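## 4. Adding your movie collection to Doltinon

Doltinon says it will sort a folder of animated films and comic book adaptations with one click. It will, after a fashion. Budget an evening.

1. Put every film in its own folder, named with title and year. Superhero titles get remade constantly, and without the year Doltinon picks whichever version is most popular.
2. Open **Library > Add** and choose **Movies**. Skip **Smart Mix**. I have yet to see what is smart about it.
3. Set **Match confidence** to 100. The default is 40, a setting that will happily file a two-part animated feature as a live-action sequel.
4. Click **Scan** and leave it alone until the bar clears.

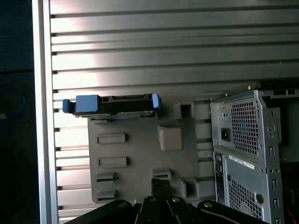
Jurgita Lill objects to step 3: at 100 she had to match half her cartoons by hand, and she would sooner fix a few wrong posters than type in all those titles. Fair enough. A wrong poster is easy to spot, though. A wrong cut of the same film isn't, and you may find out an hour into it.

> **Caution:** Don't press **Refresh All** after fixing titles by hand. The help page claims your edits are kept. Mine weren't.

### 4.1 Two-part films and alternate cuts

1. Keep both parts in separate folders. The "stack" option joins them into one entry and loses the second part's credits.
2. Add the cut in brackets after the year, such as [Extended].
3. Open **Collections**, make a new one, and drag the parts in by story order. 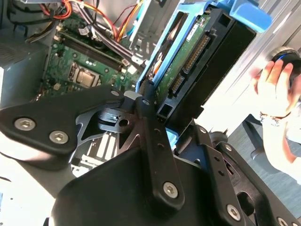

4. Turn off **Auto-sort**, or your order goes back to release date at the next scan.

**Note:** The "critic score" shown beside each title comes from Ilham, an add-on that doesn't say where its numbers come from. I hide it under **Display > Ratings** — a score with no source is decoration.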